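Chapter 3
Escrow Accounts: The Other Half of the Monthly Payment

Most people who buy a first home can tell you the price, the rate and the length of the loan without looking anything up. Ask them what their escrow balance is and you will usually get a blank stare. That's a shame, because escrow is one of the most interesting parts of home lending (yes, really!), and it is the part most likely to change the size of the payment from one year to the next.

In Chapter 2 we followed the principal and the interest through the life of a fixed-rate loan, and we saw that the two together stay level from the first month to the last. Now we add what was left out. A house gets taxed, and a house has to be insured. Somebody has to put the money aside for both, and with an escrow account the lender collects it a little at a time and pays the bills when they come due.

Words to know in this chapter: escrow account, servicer, disbursement, cushion, shortage, surplus, escrow analysis.

3.1 Where the money goes

Let's start with a borrower in the town of Plenen whose loan is serviced by Latuheru Home Loans. Her full monthly payment is $1,459. Of that, $241 goes into escrow and the rest goes to principal and interest. Take a minute to do the subtraction and write the result in the margin, as we will need it again in Section 3.4.

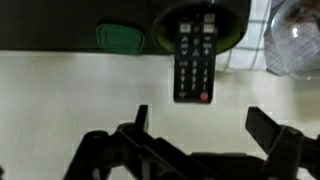 The $241 doesn't pay down the loan at all. It sits in the account until the county sends the property tax bill or the insurance company sends the renewal, and then the servicer pays out of it. Each of these payments is called a disbursement. In Plenen the tax bill comes twice a year and the insurance once, so the balance climbs for several months, drops sharply, climbs again and drops again. Draw it on paper and you get a row of saw teeth. It's a lovely shape once you know what causes it, and a good part of this chapter is about learning to read it.

3.2 Why a level loan can have a payment that moves

Students are often surprised here. The rate is fixed, the contract is signed, and yet a letter arrives in May with a new and higher payment. What happened?

Usually the answer is on the escrow side. The town may have raised its tax rate, or reassessed the house at a higher value, or the insurance premium may have gone up. Once a year the servicer looks back at what was paid out, makes its best guess at what the coming year will cost, and sets the new monthly deposit. This review is the escrow analysis. If the account is expected to fall below the required minimum, the gap is a shortage, and the borrower can often pay it off at once or spread it over the coming year. If there is more than the account needs, the extra is a surplus, and some or all of it may go back to the borrower.

Notice that a shortage can push the payment up for 2 separate reasons. The deposit rises because the bills are larger, and it rises again while last year's gap is being made up. When the gap is closed, that second part goes away. Keep the two apart in your notes! Mixing them up is the most common mistake in the exercises for this chapter.
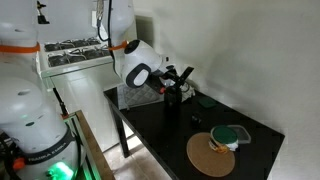 Prasent, a reader of the previous edition, wrote to us that the cushion should come before the shortage. "I read the section on shortages and kept wondering why the account in your table was called short when it still had money in it," the letter said. "Then I got to the cushion a few pages later and had to go back and start over."

It was a fair point, and we have changed the order. The cushion is a reserve that the servicer may keep in the account in case a bill comes in higher than expected. Federal rules generally limit it to one-sixth of the year's expected disbursements, or two months' worth of deposits, and the loan papers or state law may set a lower limit. An account can therefore be above zero and still be short, if its lowest point in the year falls below the cushion.

Before you go on to Section 3.3, try these:

Find the largest cushion that could be held if the expected disbursements come to exactly twelve deposits of $241.

Sketch the yearly balance for a house with one tax bill and one insurance bill due in the same month - then move the insurance bill six months later and sketch it again. Which version has the lower low point if the deposits and the opening balance are the same?

Section 3.3 works through a complete escrow analysis for a house in Pilluten, month by month, so have a calculator and a ruler at hand.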